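Robotics club, Monday session. Our project this term is Jullum, which is meant to sort bakery goods into a basket.

The plaited loaf is the hard one. It's long and narrows at one end, so where the fingers close matters a lot.

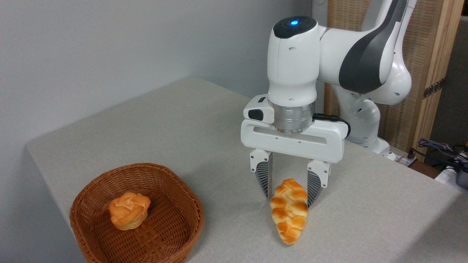 We've logged 237 attempts so far and want 573 before the Vavus heat in November.

Round bun already in the basket, loaf still on the table. 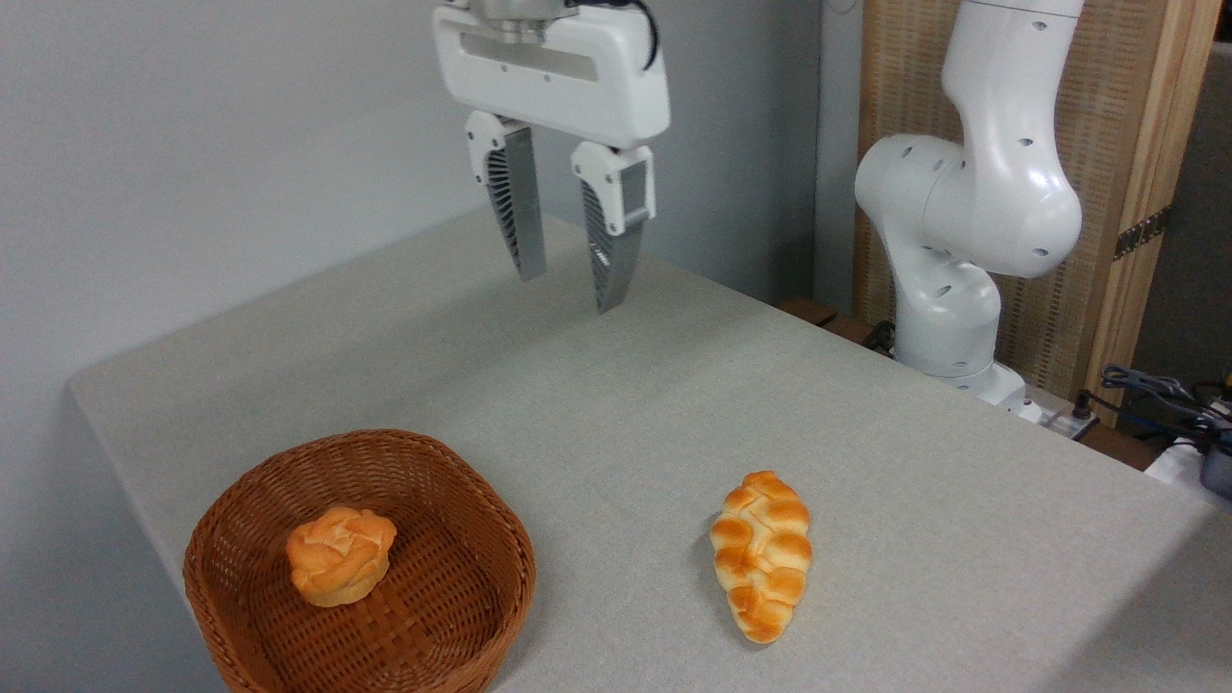
Each run is capped at 60 seconds. Grip settings go up on the club page tonight.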